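Chapter 4
Can It Do the Dishes Yet?

In this chapter
Why a chore that bores you is hard for a machine
How chores are broken into parts that can be tested
What simulation is good for, and where it lets us down
A first look at the shop floor at Povby

Think about the last time you emptied a dishwasher. You were probably talking to someone, or listening to the radio, or wondering what to have for tea. Your hands found the mugs, turned them up the right way and put them in the cupboard while your mind was somewhere else entirely. If a plate was stuck you gave it a wiggle. If a spoon had slipped through to the bottom you fished it out. You didn't plan any of it!

Now try writing down every decision you made. Most students who attempt this fill a page before they have the first cup out, and they are usually surprised by how much of the page is about touch. How hard do you squeeze a wine glass? When do you know that the bowl has come free of its neighbour? Which way will a wet lid slide? These are wonderful questions, and they are the reason so many people in robotics have fallen in love with the humble dish rack.

4.1 A rack is a forest

In Chapter 3 we looked at a robot picking up a block from a bare bench. The block had flat sides, the bench was wide open, and the arm could come at it from nearly any direction. A dish rack takes all that comfort away. The prongs that hold a plate so neatly are obstacles to a hand, and each one rules out some of the paths the fingers might have taken. The wires are thin, too, which makes them awkward for a depth sensor, and they repeat, so that one part of the rack looks very like the next. From low down, with the wire between the viewer and the dish, even a person has to look twice to sort out which rod is near and which is far.
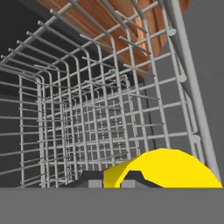
4.2 Seeing through the wires

Look at the copper-orange object near the top of the picture, a bowl or a pot by its rounded underside. You can tell it has a curved edge even though wires cross in front of it, and your brain fills in the missing strips without any fuss. Engineers call the problem occlusion. A program that handles it badly may decide that it is looking at several small orange things instead of one large one, and then reach for a piece that doesn't exist.

The picture is computer-rendered, and that matters for what comes next. In a simulator we know exactly where every wire is, so we can check the program's guess against the truth. We can also run the same reach again with the dish turned a little, or the light changed, as many times as patience and electricity allow. Nothing gets chipped.

What we give up is the messiness of a real kitchen. Simulated contact is an approximation. Suds, a bent prong and a film of grease are all hard to model well, and a grasp that works beautifully on the screen can fail at the sink. You will meet this difficulty again in Chapter 6 under its usual name, the sim-to-real gap.

4.3 So, can it or can't it?

The fair answer is "partly", and the parts are exciting. When Oleksandra Karpenko tested the Holix arm in the teaching kitchen at Ulelside in February, she split the unloading job into 2 stages, reaching and removing, and scored them separately. Out of 50 attempts on plates, the arm reached the right one nearly every time. Removing it was another matter. The commonest trouble was a plate lifted at a slight angle, which jammed against the prong behind it, and the arm had no notion of the little wiggle that you and I would give it.

Her results gave the students something to work on. A jam is a force that can be measured, and a wiggle is a motion that can be learned. By the end of term the Haworth group had a version that backed off and tried again when it felt resistance. It was slow, and a ten-year-old would have beaten it easily, but it was a real step and everybody in the kitchen cheered.

4.4 From the kitchen to the shop floor

The parts-washing line at Povby uses wire baskets that have a good deal in common with a dish rack. Metal fittings go in dirty, come out clean and must be lifted clear without scratching. The difference is that Povby can change the basket. Fittings sit in fixed slots, always the same way up, and much of the hard seeing is done before the robot moves at all. Keep that in mind as you read on, and ask of each example how much of the work the machine does and how much has been done for it by whoever arranged the room.

Before you start Section 4.5

Choose a chore you do at home and write out its steps. Mark each step where you rely on touch. Bring your list to class, as you will need it for Activity 2.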